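The Choir That Sings Before Breakfast

In the town of Barnport, the rehearsal begins when most people are still looking for their slippers. The Barnport Chamber Choir has met at half past six in the morning for eleven years, and its conductor, Helge Hellström, does not plan to change the hour.

"In the evening a singer brings the whole day with him," he told me. "In the morning he brings only his voice, and it is a small one. We can build on it."

This May the choir will give the first complete performance of Clanda, a choral cycle by the composer Jacqueline Aubert. It lasts a little more than one hour and has no orchestra, only voices and a single cello. Aubert worked on it for six years, mostly at her kitchen table, and she says that she threw away more pages than she kept. The full score is 173 pages long, and the altos have already complained about the weight.

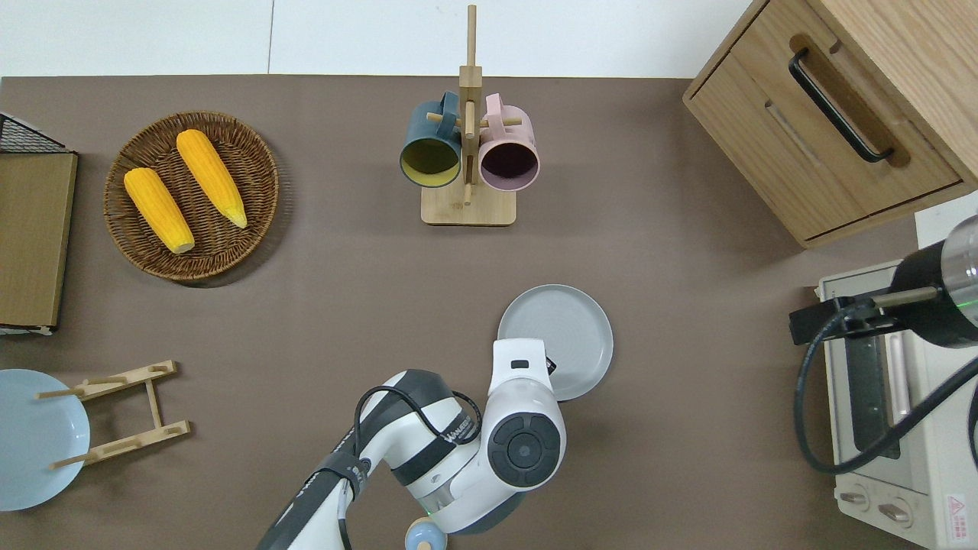

A text in pieces

The words come from letters. Aubert found them in the archive of the Lehtinen family, who sent sailors to the north for three generations. Nobody in the family was a writer. They asked about money, they described the weather, and sometimes they forgot to finish a sentence. Aubert has set these broken sentences exactly as they are, so that a phrase in the sopranos may stop in the middle of a word and be taken up by the basses, forty bars later, with another meaning.

It is difficult to sing. Sverre Forsberg, a bass who has been with the choir from its first season, told me that he could not hear the shape of the third movement until the fifth week. "I counted and counted. Then one morning I stopped to count and I came in at the right place."

The cello part will be played by Nevzat Soylu. He has little to do in the first half - long, low notes, almost without vibrato - but in the seventh movement he plays alone for four minutes while the choir stands with closed scores. Soylu calls it the most frightening silence he has shared with other people.

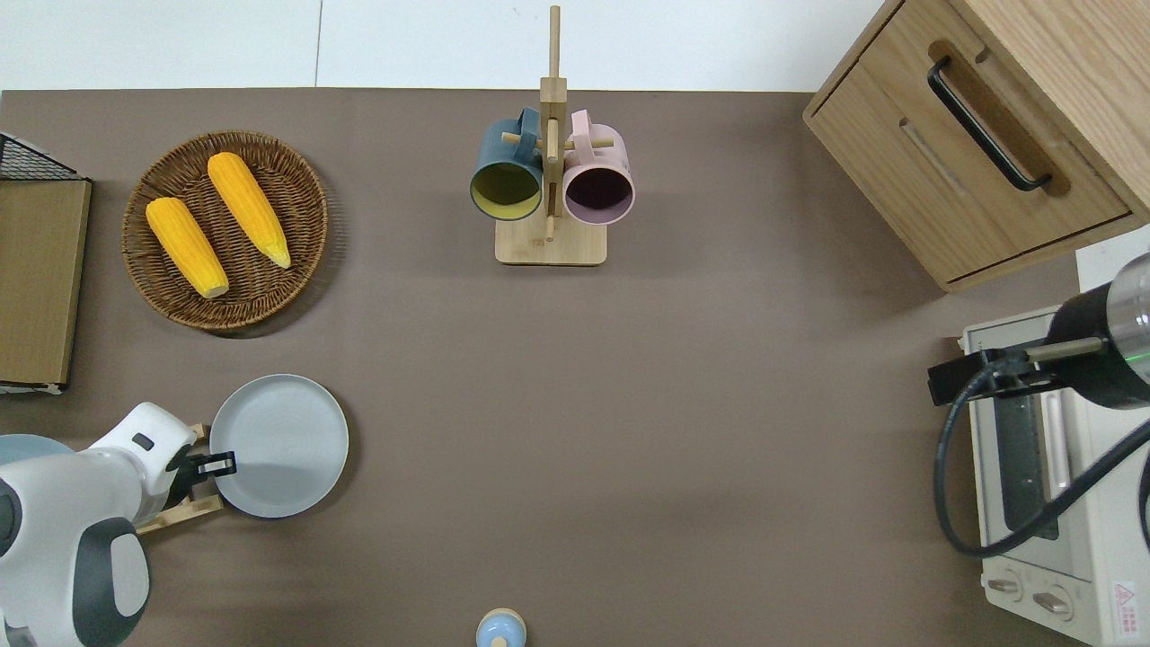
Corn in a basket, with two mugs on their stand.

The hall question

The premiere will be in the Colach, the old rope hall by the harbor, which has 800 seats and an echo that every visiting conductor fears. Hellström likes it. He has asked Aubert to make the pauses longer, and she agreed, with one exception which they still discuss.

On the morning of my visit they worked only on the opening page. The first chord was sung again and again, each time softer, until Hellström put down his pencil and asked for the second one.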